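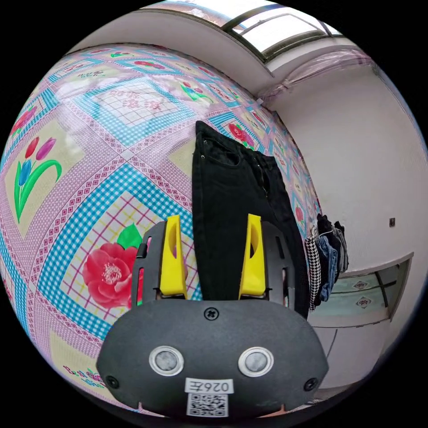

Gripper jaw fault - your questions

Updated Aug 15, 2023. Covers the Astix hand-held grippers used on the clothes folding work. Will add more as it comes in.

What went wrong?
Jaws not letting go. You open your hand, the fingers stay shut on the cloth, or one opens and the other lags. First reports in June, all on thick stuff - jeans mostly, a few towels.

How many units?
29 checked, 7 with the fault. The rest are fine to use.

What causes it?
Lint in the slots of the side plates. Builds up, the finger drags, then sticks. Soltis stripped 3 of the bad ones and found the same thing each time. We don't yet know why some units clog faster than others.

Is it dangerous?
Pinched fingers, yes. Two people got a nip pulling cloth out by hand. Don't do that. Switch off first, wait for the light to go out, then ease the jaws apart from the outside edges.

Mine is sticking. What now?
Stop. Switch off. Note the number on the label and send it to the Setiawan desk with a line on what you were holding. Don't oil it, oil makes the lint worse.

Can I clean it myself?
Dry brush along the slots, yes. Leave the screws alone. If you've allready had them out, tell us, it needs setting up again before use.

Do I have to redo my recordings?
Only ones where the jaws stuck. Mark them as faulty and carry on - don't delete them, Simik wants the files for the robot side. A stuck jaw reads as closed in the log, so the arm learns to hang on to things it should drop.

When is the fix due?
New side plates are on order, no date yet. Untill then, brush out after every 3 sessions. More often with denim.

Can I swap mine for a spare?
Yes if it's one of the 7. Otherwise no, spares are short.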